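Petit fil du mois d'août : on continue la collecte pour le projet Drusier et j'en suis à 281 démos, ouf !

1/ La tâche du moment, c'est le téléphone. Coque gris foncé, écran éteint, pince sur la moitié basse. Un écran noir brillant, c'est un miroir, et le modèle déteste les miroirs (moi aussi, maintenant).
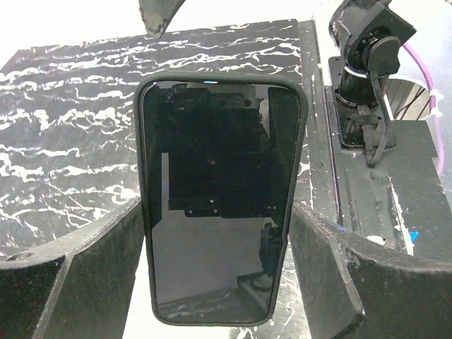

2/ Pourquoi garder les essais ratés ? Ils apprennent au modèle à se rattraper, à condition d'être bien étiquetés.

3/ Ismail Bennani a relu 17 épisodes ce matin et m'en a renvoyé trois, tous démarrés trop tard. Je refais !

4/ Objectif : 857 avant de changer d'objet. Marlina vote pour les tasses, moi pour tout ce qui ne reflète rien 😅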